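Saltham sock-hanging pack - README

Version 4. Maintained by Frauke Hellwig, Maltero. Last edit 14/08/2024

What you get

Saltham is the laundry add-on for the Moris two-arm setup. Episodes, a starter policy, the parts list for the rack, and the calibration sheet. Task is one thing only: socks from table to clip hanger, and back off again. No folding, no shirts, no pairing by size. If you want shirts that's the Paewai pack, separate license, separate download.

3617 episodes total. 319 of those are held out for eval, please don't train on them, we will notice when you send us your numbers.

What's in an episode

- head view video
- joint states, both arms
- gripper opening, both sides
- one line of task text ("hang the red sock" etc)
- outcome flag: done / partial / failed

Partials are kept on purpose. Early customers asked for clean runs only, then came back asking for the messy ones, so now everything ships and you filter on the flag.

Rack and table

Build the rack before you unpack anything else. Slanted wooden posts either side, one rod across, cloud-shaped plastic hanger in the middle. Tape the hook to the rod. Clear packing tape is fine, a couple of wraps. Without tape the hanger walks along the rod every time a gripper leans on it and your calibration is gone by lunch. 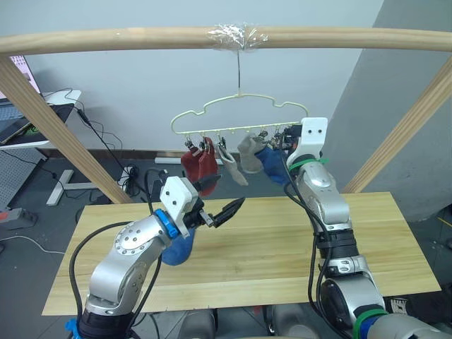 Table goes under the rod, long side facing the robot. Check that both grippers can get to both ends of the hanger before you bolt anything down. Cables on the arms: tie them along the segments, leave slack at the wrist, then move every joint through its full range by hand. Slowly. We have replaced one wrist cable already and it was a boring afternoon.

Height of the hanger matters more than distance. Use the calibration sheet, dont eyeball it.

Socks

Solid colors, ankle length works best. Red, blue, gray are well covered. Patterned socks are in there but thin - expect the starter policy to hesitate. Black socks against the dark clips: poor. Known issue, see below.

Starting layouts vary. Flat and side by side is the easy set, one or more already on the clips is the medium set, heaped is the hard set. Start with easy. Really.
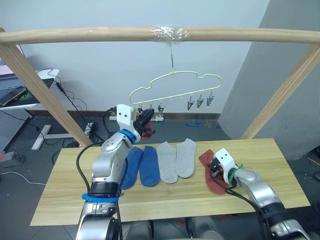
Easy set, head view. Red sock in each gripper, blue and gray pairs on the table.

Install

1. Unzip into the Moris data folder
2. Run the check script, wait for OK on both arms
3. Load the calibration sheet values
4. Replay any easy episode with the arms powered down first, screen only
5. Replay with power at low speed, hand on the stop

Step 4 is not optional, support will ask if you did it.

Known issues

- Black on black, as above. More data planned for Febuary.
- Clip release is the weak spot. The policy sometimes lets go of the sock before the clip has closed on it. Raising the hold time in the config helps, costs you speed.
- Two socks picked as one when they overlap. Hard set mostly.
- Episode 675 has the left and right gripper channels swapped. Fixed in the next version, skip it for now.
- Swinging hanger. If it's still moving the second grasp is usually off. There's a wait parameter, default is too short in our opinion but changing it broke somebody's timing so it stays.

License

One site, as many robots as you like on that site. Trained models are yours. Raw episodes stay in house, no re-upload. Universities: write first, terms are different and a lot cheaper.

Support

Send the log, the config and the episode number. Without the log there's not much to go on. Hardware questions about the arms go to the Moris desk - we only do the pack and the rack.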